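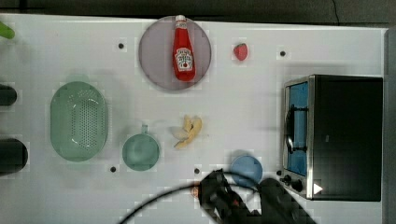 One reader of our first draft, at Brastley, wondered whether small charities would ever finish an online course if no trainer was in the room. Fair enough! I had the same worry, and it shaped most of what follows.

## 4.2 Who finished, and when

We put the bookkeeping course on Stindeo and opened it to 248 staff from small non-profits. Everyone got the same lessons, but 74 of them also had a live call with an instructor in week two (the Cuscombe group, named after the office that ran the calls). 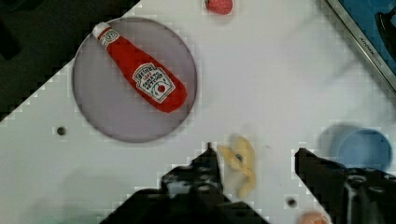
The calls were short and pretty loose. People mostly asked how to get their old spreadsheets into the new system, so I ended up rewriting lesson three halfway through, which I know makes the comparison messier than I'd like.

I also pulled the login records, 1274 sessions in all, and read through them by hand over a long weekend. Lots of people logged in late at night, did half a lesson and vanished for days. Then they'd come back and do two at once!

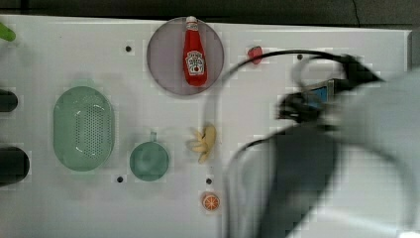 Figure 3. Tabletop with a ketchup bottle on a round plate.

What surprised me was the quiz at the end of lesson five. We'd made it optional, thinking people would skip it, and the Cuscombe group took it far more often than the rest. I can't say the call caused that (we let people pick their own group, so the keen ones may have just signed up).

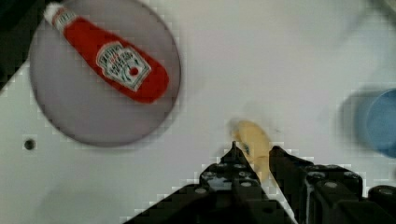
Figure 4. Two-fingered gripper holding a small yellow object.

For the next round with Abdelaziz we'll assign the groups by lot and leave lesson three alone until everyone is done.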